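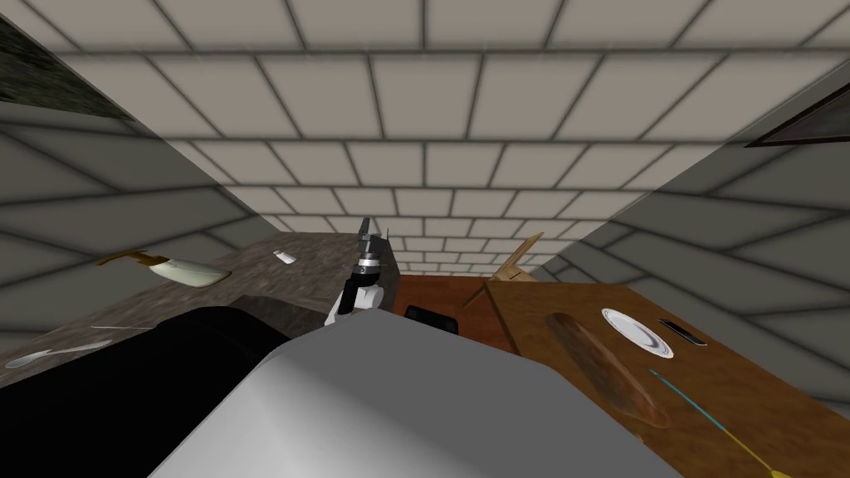 A gripper between counter and table in the simulated kitchen.

Print | E-mail

Clearing the table is still difficult for robots

Britenov has published the first results of its kitchen trials, and a household helper is not close. In simulation, the two-armed robot was given 225 small chores, such as moving a plate or putting a spoon away. It finished 48 of them without help.
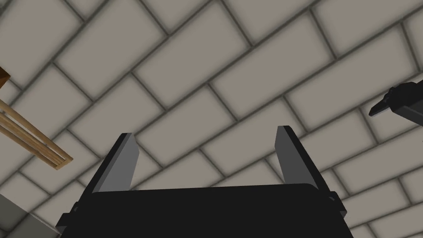 Gripper fingers open, with tiles behind.

The company says that thin things lying flat cause the most trouble — the fingers touch the counter before they can close. Plates are easier, but slow. One plate needed six minutes. Britenov will repeat the chores in July with new software, and after this it plans a test with real dishes at its workshop in Dindwood.
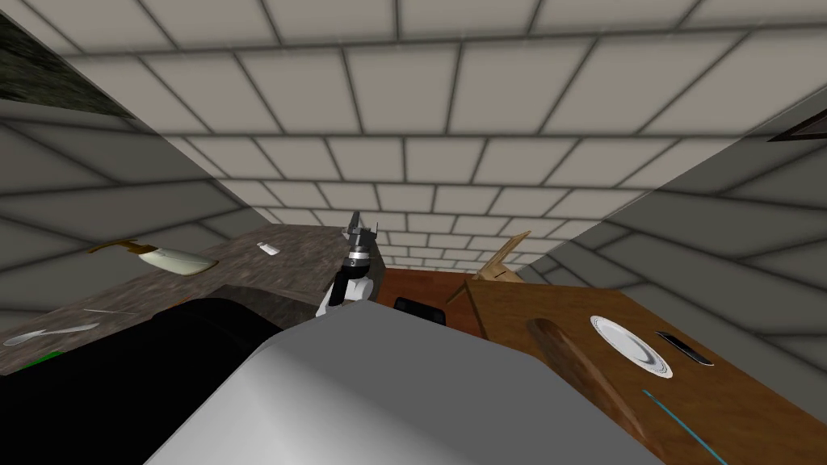

Bukhari answered that speed is the wrong thing to measure, and that a slow machine would be welcome in many homes if it worked at night and broke nothing. Shops are another matter, Bukhari added, as customers do not wait six minutes for a clean table.

Print this page | E-mail to a friend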